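FOR IMMEDIATE RELEASE
23 Dec 2022

Multcombe Linen Room opens rolled-towel sessions to the public in January

Roll, don't stack. That's the pitch from Multcombe, the small household-storage workshop on Assefa Street, which is opening its towel and bin sessions to anyone who wants to come. Until now staff and friends only. Starts in January, two evenings a week, bring your own towels or use ours.

Sessions are run by Lemlem Gebretsadik and Trygve Dalen. One big table, a pair of cream fabric bins, towels in plain colors — blue, green, pink, yellow, white, dark gray. Rolls go in side by side, lying down, so every color shows from the top and you can pull one without wrecking the rest.
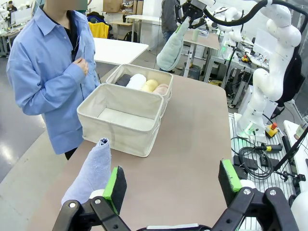 What people will do

Start with one bin. Keep the second one close by for whatever doesn't fit, or for the stuff you keep meaning to give away. Fold each towel lengthwise first, then roll from the short end, snug but not strangled. Thick terry is the hard one. It springs back, it bulges at the end, and beginners tend to let go of it to soon.

"I tell people to do the fluffy ones first while they still have patience," said Gebretsadik. "Thin cloths you can just fold and slide down the side."
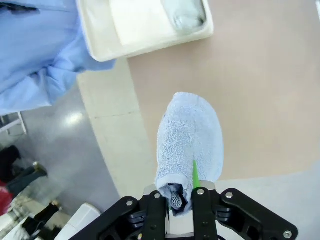 Light blue terry towel, gathered up, at the Multcombe table.

The session runs 102 minutes, tea included. The odd length is the bus timetable, which Dalen has tried to argue with. Seven places per evening. The table is big but the bins need elbow room, and so do the people.

Before anything goes in a bin, the towels get spread around the table where everyone can see them. Stand them up, roll them loose, whatever. Sorting happens then, and most of the talking too. Mulugeta Moges, who came to a staff evening, went home and did his whole hall closet the same night.

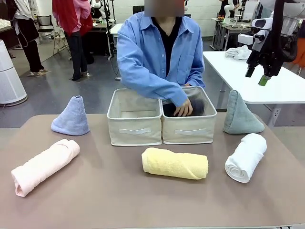

Do I have to buy the bins?
You can use any box or basket you have at home, as long as it's about one rolled towel deep. Multcombe will have fabric bins to borrow during the session and nothing is sold on the night.

Participants take home a one-page sheet on rolling, plus a short list of what to fold flat instead (tea towels, pillowcases, anything with a stiff seam). The sheet was drawn up by Tiruwork Gebru and is being reprinted now, the first batch had the steps in the wrong order. Sorry to everyone who got one of those.
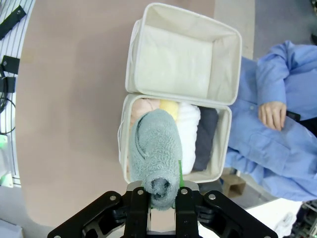 Large-print copies are available, ask when you book. Rooms is on the ground floor, step-free from the street. Kids welcome with an adult, and they count as a place.

Booking is by phone or at the front desk, open from the first week of January. No charge, but please cancel if you can't make it — the waiting list is already going.

Press contact: Tsion Admasu, Multcombe front desk. Interviews and visits by arrangement, evenings best.

ENDS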